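Chapter 6
Collecting Demonstrations

Magdy Bennani and Nesma El Fassi

Before you begin: you should have read Chapter 5 on teleoperation and be comfortable with the terms episode, policy and success rate. Section 6.4 uses the log format from Appendix B.

A policy learned by imitation can only copy what it was shown. If every demonstration starts with the can in the same spot, the arm will reach for that spot, and it may keep reaching there after the can has been moved. Most of the trouble students have with their first policy comes from the examples, and most of it could have been caught while the examples were being recorded.

This chapter covers how to plan a set of demonstrations, how to record it, and how to decide which episodes to keep. We work with one family of tasks throughout: two arms, a table, and a few light objects to be picked up, moved or sorted. The objects are cheap on purpose. A cup that gets crushed can be replaced in a minute, and an operator who is not worried about breaking things moves more naturally.

The running example is the Otdale set, which we recorded over one October with students on the Taltari course. It began as 400 episodes. After review, 25 were thrown out because the operator had started moving before the log was running, and another 135 were set aside because the start positions were too much alike. Section 6.3 goes through those decisions one at a time. The version used in the exercises is the one dated 04/05/2022.

Three terms come up often. A start state is the layout of the table before either arm moves. A reset is the work of putting the table back into a start state after an episode — usually by hand, and usually slower than the episode itself. Coverage is how much of the range of possible start states your set contains.

Coverage is easy to overrate. A set of 741 episodes can have poor coverage if one person did all the resets, since people tend to put things back where their hands like to put them. Draw the start positions from a printed list and follow the list even when a layout looks awkward.

Write down the layout before each episode, including which object is nearest to which gripper. With two arms this matters more than it seems, as the operator has to choose an arm, and that choice becomes part of what the policy learns.
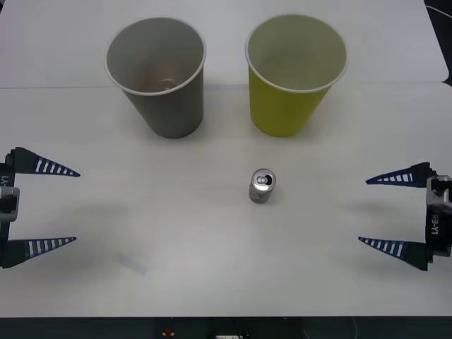
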